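Stosirico Air and the regional turboprops
Board: Fleets and Routes
April 2020

propwash_dee wrote:
Hello all, hope everybody is keeping well at home. I've been reading up on Stosirico's plan to swap its older turboprops for 26 new ones, and I'd love to hear what you folks make of it.

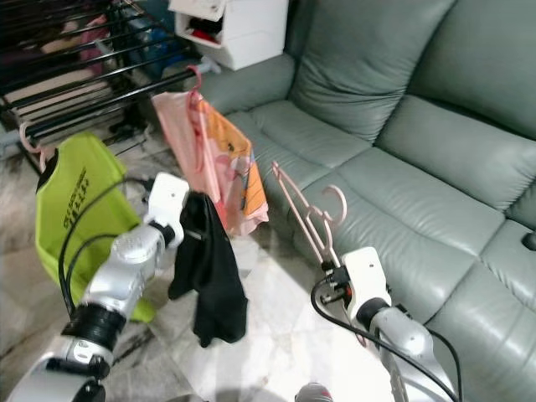
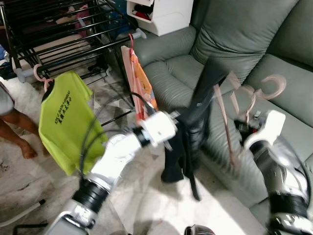 My own feeling is that it's a lovely idea with rotten timing. They fly to Doltano 3 times a day in a normal summer, and I can't picture that coming back by August.

gate_fifty wrote:
Nice to see you posting again, Dee! I have to disagree, though. The old ones seat roughly 50 and drink fuel, and the Chae run has been losing money on them for years. If they wait, they'll still be patching up tired airplanes when folks want to travel again.

window_seat_lou wrote:
I'm with Dee on this one. You can't pay for new airplanes with empty seats, however thrifty they are. Take 2 now, park the rest of the order, and see.

gate_fifty wrote:
Fair enough, Lou, but builders don't usually let you park an order for free — there'd be a fee in there someplace.

propwash_dee wrote:
Good point about the fee, I hadn't thought of that. I'd still miss the old ones, noise and all. Does anyone know which routes would get the new ones first?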